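Pantry shelves: what we changed and what is still to come

The shared pantry on Figueroa Street has been open since August, and members have been asking when the storage side of it would be sorted out. Most of the work is now done. The back wall has new shelving, the dry goods have moved out of their paper sacks, and the labels are in English and Spanish. Noemi Cocco drew up the plan and Macario Bautista did most of the lifting.

The main change is that loose dry goods now go into jars with tight lids. We lost two bags of rice and a sack of lentils to pantry moths in the summer, and paper and thin plastic bags will not keep them out. Glass is best for anything that will sit for months. Clear plastic is lighter and fine for tea, dried herbs and snacks that get used up quickly.

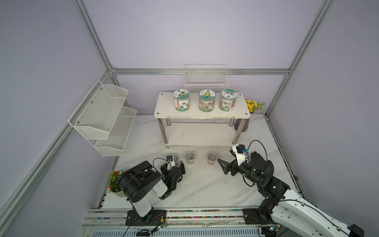

Three lidded jars on a two-tier shelf.

If you are setting up something similar at home, start by taking everything out. Check the dates, wipe the boards down with warm water and a little vinegar, and let them dry fully before anything goes back. Put flour and rice in the freezer for a few days before filling a jar. Write the date on a strip of tape and stick it to the bottom, so it does not get lost when lids are swapped.

A small raised shelf gives you a second level without any drilling. Keep the things you reach for every day on top and the spare stock underneath. Leave enough room above the jars to lift them out without tipping – crowded shelves are where most spills start.

Leire Soler has also asked that we stop mixing old and new stock. Finish the jar, wash it, and then refill it. Topping up means the oldest beans stay at the bottom. 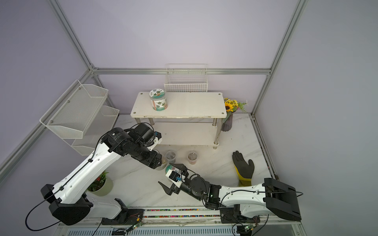 The same goes for spices, which lose their flavor long before they spoil. Buy small amounts and keep them away from the stove. Ground spices are worth replacing every year, and whole ones will last a good deal longer.

We still need jars. Over 60 have been handed in so far, and another 15 would let us finish the bean and grain section. Any size is welcome as long as the lid closes firmly. Please wash them and soak off the old labels first. Leave them in the crate inside the side door.

The next refill session is on 3rd December. Silvana Mendonça will be weighing out oats, chickpeas and brown rice, and members can bring up to eight containers each. Isauro Sandoval is taking orders for the bulk coffee, and the sign-up sheet is next to the sink.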